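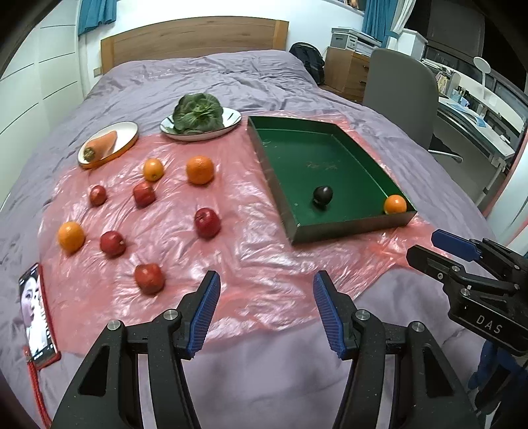
Slow Sunday

Home | Diary | Garden | Older entries

June
By Kaan Polat

Print this page | E-mail this entry

Up at six and walked down to Soston before the heat. The river is low again. I could see the stones by the footbridge, and there were 3 herons standing on the far side.

Adalberto Pacheco was opening the bakery, so I bought two rolls and ate one on the way back. He wants to sell the van and is asking too much for it.

Watered the beans and tied up the tall ones. Something has been at the lettuce. Wrote some 200 words of the letter to my aunt in Andumari, then crossed out half. The purple duvet needs washing, but it can wait until Monday.

Bed by ten, window open.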